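Bike is back together, mostly

4/2/26

The new chain and sprockets are on. The old set had 3,077 miles on it, a lot of that in sand, and the rear teeth were hooked badly enough that I should have done it in the fall. I bought the Zadon kit through Driveo and it showed up in 2 days.

Engelbert Marti came over Saturday to help me pull the front sprocket nut. It took both of us and a long breaker bar.
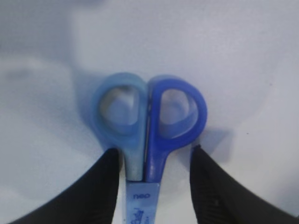 I still need to bleed the rear brake and change the fork oil. The left seal was weeping again after the Dursun ride. Myrto Mavromatis says to clean it before I order a new one, so I'll try that first.

If it holds, I'm planning on the 100 mile loop in May. Entries aren't open yet. I'll post the route when I have it.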